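Rinsing as we go

10/06/2019

The kitchen is finally usable again. Krisztina Szilágyi picked the white counter and I picked the double sink, and after two weeks of cooking on it I think she made the harder choice. White stone shows coffee within a minute.

The roll-up rack has been the best buy. It sits over one side of the sink and the other side stays free for rinsing. When I need both, I roll it up and put it in the drawer.
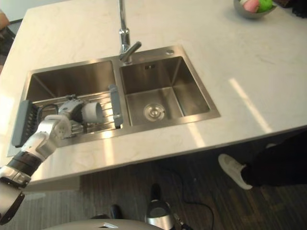
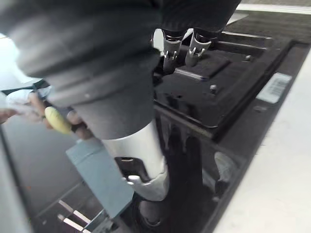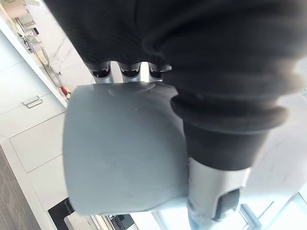 The kitchen counter. The first one has the sink, with the rack over the left basin.

Next is a place for small appliances - they take up too much of the counter. Bence has offered a shelf from Murent, but it needs two more brackets. I also want a hook for towels near the sink, and a better light for washing up after dinner.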